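Splitting episodes without a stopwatch

12 January 2026

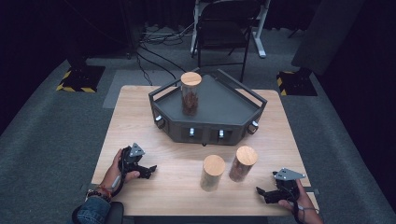 I spent most of the last month on the segmentation tool, the piece of software that takes one long recording from a pair of hand-held grippers and cuts it into separate episodes. The first version was a script I wrote in October over 2 evenings, and it cut wherever the operator pressed a key. That works fine when the operator has a free hand. With a gripper in each fist, like the ones on either side of the table there, a key press means putting something down, and the putting down ends up in the data. So the new version has to find the boundaries by itself, from the gripper poses and the opening widths.

We call the tool Fikre. It reads the recorded streams, lines them up on one clock, and writes out a list of start and end times with a label for each. It does not change the recordings. I was firm on that from the start, after an older tool of mine trimmed files in place and I had to go back to a backup disk to get the ends of the motions.

The rule I started with was the obvious one. An episode begins when a gripper first leaves its resting area and ends when both come back and stay still for a while. I wrote it in an afternoon and ran it on a batch of 119 recordings that Adanech Mamo had already cut by hand. It matched her start times well and her end times badly.

The problem with the end times was the stillness test. People are not still at the end of a task. They let go of the jar, pull back, drift a little, look at what they did, and then shift their grip. People are often very still in the middle of a task, though, right before closing the jaws on something. With a short stillness window the tool chopped one jar placement into pieces. With a long one it glued two placements together. I tried a lot of values in between, and each one fixed some files and broke others.

Adanech's suggestion was to stop looking at the hands alone and look at the jaws. She had noticed that when she cut by hand she was mostly watching for the last release. So now the tool goes through the opening width first and marks every close and every open. A close followed by a carry and an open is one handling event. Only after the events are marked does it look at motion, and only in the gap between one event and the next. If the gap is short, the events belong together. If the gap is long and the hands travel back toward where they started, the tool puts a boundary there.

That took care of most of the bad ends. The ones left over fall into a few types.

Failed grasps are one. The jaws close, nothing is between them, and they open again. In the width signal this looks like a very quick handling event with the jaws closing further than usual. I now label it as a miss and keep it inside the episode it belongs to. Aldo Zanetti wanted misses removed before training. I would like to keep them and let whoever trains the policy decide, so the label is there and the loader has a flag for it. The flag is off by default, and we may go on disagreeing about that.

Regrasps are another. Someone picks up a jar, sets it down, turns the wrist a bit, and picks it up again a hand's width away. I treat this as a single event if the second close happens near the first open. Near is a distance in the config file, and I don't love that, but it is one number and it is documented.

Two-handed work is the third and it is still the worst. One hand steadies something with a very light touch and the jaws hardly move, so there is no clear close to mark. The other hand does the visible work. If I only trust the width signal, the steadying hand looks idle through the whole episode. It causes no wrong cuts as far as I can see, but the per-hand labels come out wrong. I have left a field in the output called "uncertain" and the tool fills it in for these. Adanech goes through those by eye. It is slower than I'd like.

Glass deserves its own paragraph. I had planned to use the camera to confirm that an object had been moved, comparing the table before and after each event. On opaque things this is easy. On clear jars the depth is full of holes and the comparison mostly picks up the lid and whatever is inside. The dark contents help a lot, and so do the wooden lids. A pale jar with nothing dark in it, on a light wooden table, gives me very little to work with, and I got a lot of false "not moved" results. For now the camera check can only raise a warning. It can't veto a boundary that the jaws support.

Clock alignment took more time than anything above, and there is less to say about it. Each gripper keeps its own time and the two drift apart over a long recording. I had been correcting with a single offset measured at the start. On short recordings you would never notice. On the long ones the left and right hands were far enough apart by the end that a handover looked like a drop followed by a catch. The fix was to estimate the offset at the start and at the end and fit a line between them. I should have done this in the first version.

Logging was the other thing I put off too long. Fikre used to print the list of boundaries and nothing else, so when a cut was wrong I had to rerun it in a notebook to see why. Now every boundary carries its reason: which event came before it, how long the gap was, and whether the camera check agreed. I can sort a batch by gap length and read the borderline ones first. It made the tuning much less of a guessing game. Within a day of adding it I found a bug where a gap that started exactly on a file split was counted as zero.

The viewer is a plain page with the video on top and 2 strips under it, one for each hand, with the boundaries drawn across both. You can drag a boundary and save. Saved edits go into a separate file, and the next run compares against them and prints the difference. Adanech's corrections have become my test set that way. She has been at almost 5 hours of correcting so far, which is a lot less than cutting that batch from nothing took her.

What I haven't tried is a learned segmenter. Aldo keeps bringing it up, and he is probably right that it would handle the steadying hand better than my rules do. We have enough corrected files to train something small. My hesitation is that when the rules fail I can open the log and see which one did it, and I'm not ready to give that up while the recording setup is still changing from week to week. Once the setup settles down I'll try both on the same files and post the numbers.

Next on my list is speed. Most of the run time goes to decoding video for a check that can only raise warnings, so I'm going to decode just the frames on either side of each event. After that the config file needs a cleanup. There are settings in it from the October version that no code reads anymore, and I changed one of them last week and then wondered for an hour why nothing happened.

5 comments
Share this post

Contact | Copyright 2026 | Back to top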